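Ticket 3553
Product: Kasuvier Desktop, invoicing module
Status: Pending customer
Opened: Tuesday, October 8, 2024

Customer reports that every invoice over $600 prints with the total on a second page, alone, like it did something wrong. Invoices under that amount are fine. Printer driver reinstalled twice before they wrote in.

Asked for the template file. Received a screenshot of the template file. Asked again. Received the template file, inside a spreadsheet.

Opened it on the Segura test bench. The footer has a fixed height and the tax note only appears on larger totals, so the extra line shoves everything down. Reproduced on the first try with a $1,674 invoice, then with a $425 one after forcing the tax note on. The amount was never the problem. The driver has my sympathy.

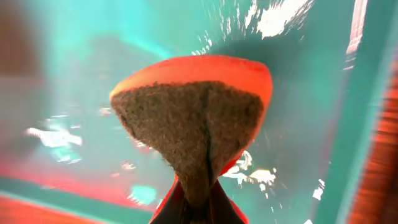 Sent the customer a corrected template with the footer set to grow. They replied that it made no difference. Log shows they are still printing from the old one, now renamed "Orkach final NEW."

Walked them through Settings, Templates, Set as Default. Total is back on page one. Customer now asks if the logo can be bigger. It can, and it will push the total to page two. Said so in writing.

Leaving this open until their November billing run.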